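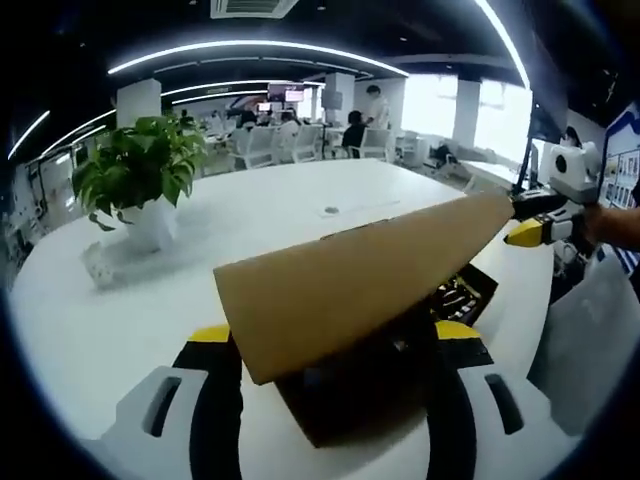 The long tapered piece of corrugated, with the dark box open underneath.

Home Notebook Older Newer Tags Search

8/20/18, paste day

Cooked a fresh batch of wheat paste first thing, before it got too warm in here to stand over a burner. 60 grams of starch this time, soaked in a little cold water until it stopped squeaking against the spoon (I love that squeak, sorry), then the rest of the water in and onto low heat. I stirred the whole time and only wandered off once, to sign for a delivery. It went clear and heavy all at once like it always does, and I gave it a good while longer after that. Sieved it twice. The first pass had lumps and I'm pretty sure those date from the delivery.

Result: smoother than Thursday's, a touch thinner. Spreads nicely with the big round brush, doesn't spread nicely with the flat one, but the flat one is shedding and needs to go in the trash. Lajos, if you're reading this, yes, the flat one is yours, and yes, I mean it.

Test strips for the Jestimley ledgers. I made three sets, all book cloth on gray board:

Set A, straight paste. Grabs slowly, lots of time to slide the cloth around. The boards pulled into a bow you could rock like a cradle.
Set B, half paste, half Fledura. Much faster. I had a wrinkle near one corner and couldn't get it out, so there is now a strip with a permanent wrinkle, labeled "wrinkle."
Set C, straight Fledura. Nearly flat. Also stuck to my sleeve.

All of them went between blotters under the cast iron weights and they stay there for 36 hours, no peeking. I peeked at Set A for the note above, so let's say no more peeking. After that I'll line the insides with the thin brown paper and see how much of the bow comes back out. My guess is that A does better than it looks right now. Paste always looks awful on day one!

Grain direction, again. I cut two boards the wrong way this morning. I KNOW to flex the sheet before cutting, I've told everybody else in the shop to flex the sheet, and I still just grabbed it and cut. They've gone in the scrap bin and can be spacers. Before anyone cuts for the ledgers, please pencil an arrow on every sheet. I've done the top few in the rack and then my pencil broke.

Sewing. Rochelle finished the second ledger and it's lovely, really even tension all the way down. She's using the thicker thread and the swell at the spine is more than I planned for, so the case needs to be wider than what's on my sketch. She thinks we could knock the swell down with the backing hammer. I think so too but I'd like to try it on the dummy before we go anywhere near the real one. The dummy is on the windowsill with the blue tapes.

Suwannarat called about the endpapers. They still want the marbled ones and they're still fine with waiting. The Fustberg mill says the cream stock won't ship until October, so I told them we'd sew everything now and leave the endpapers for last on the remaining books. They were nice about it. They'd also like a price for 1,000 little slipcases, which made me laugh out loud on the phone, and then I had to pretend I'd coughed. Lajos wants to work it out properly. He says that with a decent jig it's 60 a day. I say he should fold one day's worth by himself and then we can talk.

Paste storage: the jar in the fridge marked with green tape is today's. The one with no tape is old, smells a little sweet, please don't use it on anything you like. I'd have tossed it but I want to see whether it still holds on scrap. If it's fuzzy by the next time you look, toss it without asking me.

To do, in no order
- new flat brush, and a spare round one while we're at it
- sharpen the big paring knife, it's dragging on the goatskin
- wax paper is down to the last bit of the roll
- find out where the second bone folder went (Rochelle has one, I have none, draw your own conclusions)
- recut the two boards, WITH arrows
- ask the mill if the cream stock comes grain short

Weights come off Tuesday night, after supper.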